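Sourdough rye, month two

October 2018

So I finally got a loaf of rye to come out the way my neighbor Irja Mustonen makes hers, and I've been grinning all morning! Dark, sour, a bit sticky in the middle, with a crust you really have to lean on the knife for.

I started in September with a jar of starter from Irja and a recipe card in her handwriting, which I could read maybe half of. The first loaves were bricks. I kept adding flour because the dough felt like wet cement, and rye dough is supposed to feel like wet cement (she laughed at me for a good while over that one). Once I stopped fighting it, everything got easier.

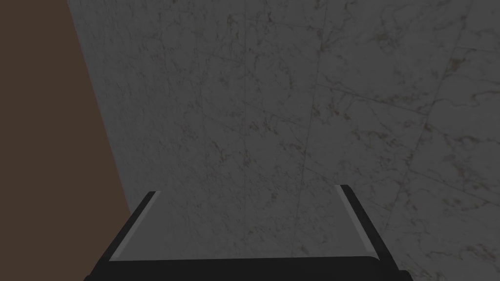 The other thing I changed was the flour. I'd been buying whatever the supermarket had, and then Rochelle Thibodeaux at work brought me a bag from the Kaltuddale mill, coarse and gray and smelling like a barn in the best way. What a difference! The starter went wild on it. I mix the sponge at night, add salt and the rest of the flour in the morning, and bake it for 60 minutes in a plain tin.

Then comes the awful part, which is waiting. Irja says two days before cutting. I made it to one, and I ate the heel standing up with far too much butter on it.

Next I want to try her caraway version, and maybe one with a spoonful of dark syrup. If you have a syrup rye you love, please send it my way. I have 6 pounds of flour left and a very lively jar.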